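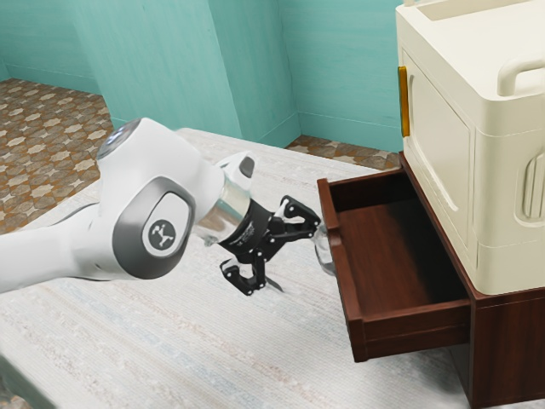
*Simulated arm at an open drawer, with a small transparent object by the side wall of the drawer.*

The **Kakakhel drawer fault** was an error in the contact model of Kakakhel, a set of simulated household rooms used for training and testing robot arms. It concerned open drawers. The shape that the physics engine used for a drawer side wall was larger than the wall that was drawn on the screen, so a gripper could be stopped, or pushed away, by a surface which the camera did not show. The fault was present in the drawer tasks of version 2 and was made public on 11/10/21 by Zoruvis, the company which maintains the rooms from its office in Gresberg.

The fault did no harm to any person, as it existed only in simulation. It is mostly mentioned today for its effect on trained controllers, some of which had learned to push against the side wall in a way that would be unsafe for a real arm and real furniture.

## Background

Kakakhel rooms are assembled from separate models of walls, floors, furniture and kitchen items. Each model has two descriptions. The first is the visual mesh, which gives the form and the surface that a rendered picture shows. The second is the collision mesh, a simpler form from which the engine calculates contact. Small differences between them are normal in this kind of software and save a lot of computing time.

The drawer tasks ask an arm to open a drawer, to place a small object in it or take one out, and to close it. The arm is controlled by a program that receives rendered pictures together with the joint angles. In version 1 the drawers had been modelled as closed boxes with a moving front, and objects could not be put inside. Version 2 replaced them with drawers that had a real interior, with a bottom, a back, a front panel and two side walls.

The collision meshes of the new drawers were produced with Lenano, an in-house conversion tool. Lenano divides a model into convex parts and then adds a thin safety margin round each part. This margin helps to prevent fast-moving objects from passing through thin surfaces.

## Description of the fault

When Lenano processed a drawer, it applied the margin twice to any part which was thinner than a given limit. The bottom and the front panel were thicker than the limit and came out correctly. The side walls were thinner, and received the double margin. As a result each side wall was surrounded by an invisible layer, on the outer face as well as on the inner one.

The consequences depended on what the arm was doing:

- During an approach from the side, the finger of the gripper was stopped a short distance before the wall.
- If the finger was already within the layer when the drawer began to move, the engine treated this as an overlap and separated the two bodies with a large force. The drawer could then close suddenly, or the wrist could turn away.
- A small object standing near the outer face of the drawer could slide along the floor although nothing visible had touched it.
- A narrow object placed in the drawer could come to rest at an angle, supported by the layer on the inner face.

The second case was the most serious one. The force was limited only by the general settings of the engine, and in the recorded runs it was often higher than the joints of a comparable real arm are permitted to carry.

## Discovery

The fault remained unnoticed for a long time. Failed attempts at the drawer were usually explained by poor training, and users were advised to collect more data or to lower the speed of the arm. Transparent objects made the matter more difficult to judge. A clear cup or jar leaves only weak edges in a rendered picture, and several users believed that the gripper had struck such an object without the camera recording it.

The correct explanation was proposed by Mostafa Berrada, a test engineer at Zoruvis, who had been asked to examine a different problem, namely the noise in the wrist force readings. He noticed that the readings rose before contact in every task with a drawer and in no task with a shelf. He then repeated the approach by hand, moving the arm in very small steps with the gripper open and the drawer held still.
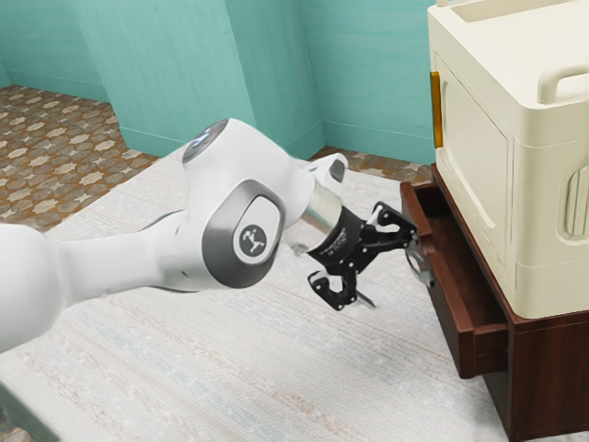
At each step he noted the distance between the finger and the side wall, first as measured in the visual mesh and then as reported by the engine. The two values agreed for the front panel. For the side wall they differed by the same amount at every height, and this pointed to the mesh and away from the controller. When he turned on the display of collision shapes, which is switched off by default, the additional layer was plainly visible.

## Extent

Zoruvis searched its archive for drawer episodes and examined 630 of them. The engine had reported contact before visible contact in 87, and in 37 of these the separating force had exceeded the limit set for the arm. Episodes in which a person had guided the arm were less affected than episodes produced by trained controllers. The company suggested that human operators kept a wider distance to the wall by habit.

The controllers had in some cases adapted to the fault. One of them closed the drawer by bringing a finger beside the wall and waiting for the engine to push the two apart – a method which obtained a good score and had no meaning outside the simulation. Others had learned to grip harder near drawers than anywhere else in the room.

The published scores for version 2 were not withdrawn. A note was added to the results page, stating that the drawer tasks should not be compared with those of later versions.

## Correction

Lenano was changed in September so that the margin is applied one time only, whatever the thickness of the part. All drawers were converted again. Cabinets and base units were checked too, but their panels were above the limit and did not need to be replaced.

Three further changes were made to the rooms themselves:

1. An episode is now stopped when the separating force passes the limit of the arm, and it is recorded as a safety failure.
2. The distance between visual mesh and collision mesh is measured automatically for each new model, and a model above the permitted value is refused.
3. Collision shapes can be shown in the standard viewer without editing the settings file.

The first change was disputed. Some users held that stopping an episode hides what the controller would have done next, and that such behaviour is exactly what a safety test ought to record. Zoruvis kept the rule but later allowed it to be switched off for analysis. Scores from runs without the rule are not accepted on the results page.

## Similar faults

Disagreement between visual and collision shapes is a known source of error in robot simulation. The opposite form, in which the collision shape is smaller than the visible one, lets a gripper sink into a surface and is easier to find, as it can be seen directly in the pictures. An enlarged shape leaves a gap, and a gap beside a drawer looks like an ordinary mistake in reaching.

A related fault was found afterwards in the door handles of the same rooms. The opening behind the handle had been filled by the convex conversion, so that a finger could not pass through. It was corrected separately and did not involve the double margin.

## See also

- Collision detection
- Convex decomposition
- Contact force limits
- Transfer from simulation to real robots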